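Insertion control (robotic disassembly and service)

Insertion control is the part of a robot's software that governs motion while a held or guided part is in contact with its surroundings, as in seating or withdrawing a drive caddy in a computer chassis. 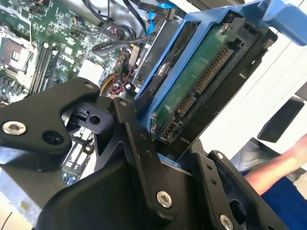 Why is position control alone not enough for this kind of task?
Small errors in the estimated pose of the part turn into large contact forces once the part touches a rail or connector, so the controller must also respond to force.

Structure

Most implementations divide the work between a slow planner and a fast inner loop. In the Merrick stack the planner issues waypoints at 2 Hz and the inner loop runs at 1,000 Hz. The inner loop treats the tool as a mass, spring and damper, with stiffness set separately for each axis. Stiffness is kept high along the direction of travel and low across it, which lets the part slide into line with its guide.

Perception

A wrist camera supplies the pose estimate during approach. Caddies are usually located by edges and color, while bare boards are matched against stored feature sets. Fingers often hide part of the target at close range. Gastix, a pose tracker first written for Vorau cells, freezes its estimate when too few features remain and hands over to force data.

Search and recovery

If contact is detected before the expected depth, the controller starts a search, commonly a spiral or a small tilt. Zestalwood logs each attempt as a separate record and stops after 42 cycles. Retreat follows the recorded approach path in reverse.

Tuning

Gains are set per part type. A filter delay above 500 microseconds in the force signal tends to cause chatter at stiff contacts. Cable drag is normally treated as a slowly changing offset and removed before contact.

See also: impedance control, visual servoing, peg-in-hole problem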